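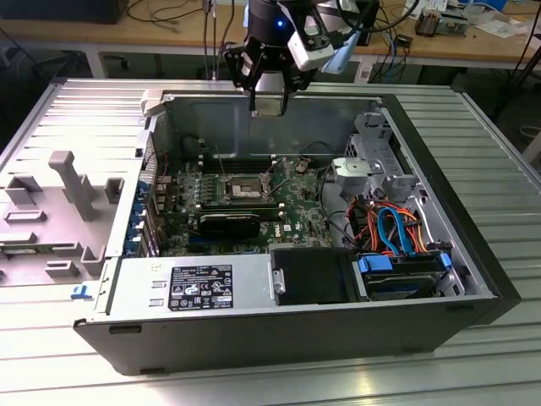
SPEAKER NOTES - HARDWARE TRACK

What's Inside the Old Office Tower
Arturo Marras, Batbridge repair evening, Oct 6, 2026

Start without the slides. Ask who has thrown out a working desktop. Wait. Hands go up slowly, because people know what sort of evening this is.

My own record: in September the Buckley office cleared a storeroom and I came home with 27 towers. Catríona Madigan was promised it would be "a few." She still brings this up, so I may as well bring it up first.

Why towers, then. You take off one side panel, lay the thing down, and it's all there. No glue, no prying, no heating pad. The people who drew up these office cases expected somebody to service them, a touching idea that went out of fashion.

Point out the blue. On a Dell like this one, the blue plastic is the part you're meant to handle: the covers over the expansion slots, the tabs on the hard drive tray. If you find yourself pulling hard on something gray, stop and have a think.

Next, the CPU socket. Metal plate, little lever, and with no processor in it you can see the contacts. Say this slowly: do not touch the contacts. Do not blow on them either. I have watched a grown man blow on them like a birthday cake. (Pause for the guilty laugh. There is always one.)
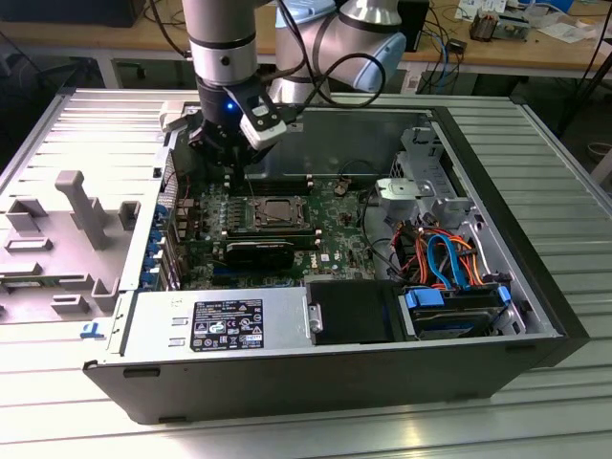 Memory comes after that. White latches at the ends of the slots, push them outward, stick comes up. Going back in, match the notch first and press second. Most of the "dead" machines in my pile had memory that wasn't seated, and I was very smug about it until number 23, where I had done it myself.

Graphics card: undo the bracket, find the catch on the slot, then lift. People skip the catch. The slot remembers.

Power supply: unplug it at the wall, remove it whole if it's bad, never open it. I don't have a joke for this one.

Cables. Take a photo before you unplug anything. You will not remember where the SATA cables went. You think you will, and I admire that.

If time is short, cut the Brusus story. If there's lots of time, still consider cutting it.

Hand out the checklist, eight steps, one page. Catríona has the spare screws in the Breltow tin by the door. Please bring back the ones you don't use. Questions until they turn the lights off.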